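Stainless Benches in the Workshop: Cleaning, Water Spots and Small Parts

Notes from the Tudport shared workshop, revised September. Compiled by Birutė Sepp.

A stainless steel bench top does not rust easily and does not soak up oil. It does show every drip, fingerprint and wipe mark, and a polished top shows them more than a brushed one. Most of the marks people call stains are mineral deposits or dried cleaner sitting on the surface. They come off without abrasives if they are dealt with early.

Routine cleaning

Clear the top completely. Wiping around objects leaves rings that are harder to remove later than the original dirt.

Brush off chips and grit before any liquid goes down. A steel chip under a damp cloth will scratch a polished surface in a single pass, and it can leave particles behind that rust. Those particles are the usual source of small orange-brown freckles on a top that is otherwise sound.

Mix a few drops of plain dish soap into warm water. Wipe with a soft cloth, wrung out well. On a brushed finish, follow the direction of the grain. A mirror finish has no visible grain, so pick one direction, normally the long side of the bench, and keep to it.

Rinse with a second cloth and clean water. Dry immediately with a third. Air drying is what produces water spots, and in a hard water area they appear within minutes.

Water spots and brown smudges

Look at the top from a low angle with a light on the far side. Spots that vanish from directly overhead are obvious in the glare. Mark the area with a strip of masking tape just outside it if you intend to work on it later.

White or gray spots: lay a cloth dampened with white vinegar, diluted one to one with water, over the area for 2 minutes. Lift, rinse and dry. Repeat once if needed. Do not leave vinegar on overnight, and do not use it in the same session as bleach.

Brown smudges: try soap and water first. If they smear, they are probably oil or handling marks, and rubbing alcohol on a folded cloth will lift them. Keep alcohol away from ignition sources and from any battery cells or chargers on the bench. If the marks stay put and feel slightly rough, treat them as surface rust. Make a paste of baking soda and water, rub lightly by hand, rinse and dry.

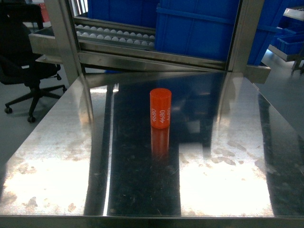 A very thin film of mineral oil can be applied after drying. Put the oil on the cloth, never on the steel, and buff until the surface no longer feels slick. Skip this step on any bench used for gluing, painting or tape work. Oil residue will cause adhesion failures that are tedious to trace.

What not to use

Steel wool, of any grade. It sheds fibers, and the fibers rust.

Chlorine bleach, or any cleaner that lists chloride. Pitting is permanent.

Scouring powder on a mirror finish. It will leave a dull patch that can only be corrected by repolishing the whole top.

Paper shop towels that have been used on carbon steel.

Scratches

On a brushed top, a light scratch can be blended with a fine nonwoven pad worked along the grain. We use Mirka pads. Any equivalent pad is acceptable provided it has not touched carbon steel. Use long strokes that run past both ends of the scratch. Short strokes produce a visible island.

On a polished top, leave light scratches alone. Spot repair means stepping through abrasive grits up to 2,000 and then buffing, and the edge of the repair nearly always shows. The far end of the Dizon bench still has a cloudy oval from an attempt at this.

Frames, crossbars and ledges

Uprights and crossbars collect dust on their upper faces, and the dust turns to paste where a post meets the bench. Clean them before the top, working downward. A damp cloth wrapped around a plastic scraper reaches the joint. Dry the joint with the corner of a clean cloth, as trapped moisture is the common cause of brown lines at the foot of a post.

Flat ledges should stay bare. Anything set down on one will eventually be knocked onto the bench, and a dropped tool dents thin sheet steel readily.

Small round parts

Balls, short rods and cylinders roll on polished steel at very slight slopes. Check the bench with a level in both directions and adjust the feet before blaming the parts.

Store balls in a channeled tray. Parallel channels keep the rows apart, and a gentle slope brings the stock down to one end where it can be picked up. The low end needs a stop higher than half the ball diameter. Wipe the channels when the tray is empty. One crumb of dried glue will hold up a full row.

Stand cylinders on end if the end faces are flat. Set them down vertically and do not slide them, as grit trapped underneath will draw an arc in the finish.

Larger stock and spare fittings go into plastic bins behind the work area. Ribbed bins are stiffer and bow less when full. Bumholm bins stack safely to 3 high with light contents. Wash them every 6 weeks or so, inside and out, and let them dry upside down before they go back. Dust from the ribs otherwise drops onto the clean bench whenever a bin is moved.

Cloths

Keep stainless cloths in their own lidded container, labeled on the lid and on the side. Wash without fabric softener, which leaves a film that streaks. Retire a cloth to floor duty once it has picked up metal chips, even after washing.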